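Chapter 6
Turnaround Time and Aircraft Use

An aircraft earns revenue only while it is flying. The turnaround is the period between arrival on stand and departure from it, and on short routes it limits how many sectors can be flown in a day. Groladari, a regional carrier based at Stosow, plans 60 minutes for each turnaround on its 136-seat fleet.

Some tasks must follow one another, while others can overlap. Cabin cleaning cannot start until passengers have left - baggage unloading can.
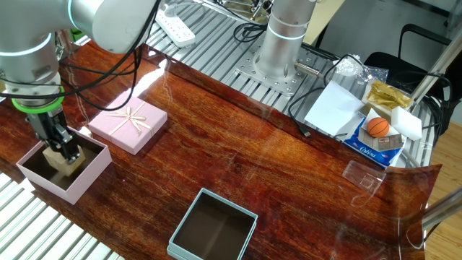 The longest chain of dependent tasks is called the critical path. A delay to any task on it delays departure, unless slack has been added. Fuelling often lies off the path on short sectors, such as the 300 km route from Stosow to Alulgate, but may join it on longer ones.

Section 6.1 defines the main terms. Section 6.2 sets out the critical path for a single-aisle aircraft, and Section 6.3 deals with the cost of delay. Readers should have completed the exercises in Chapter 5.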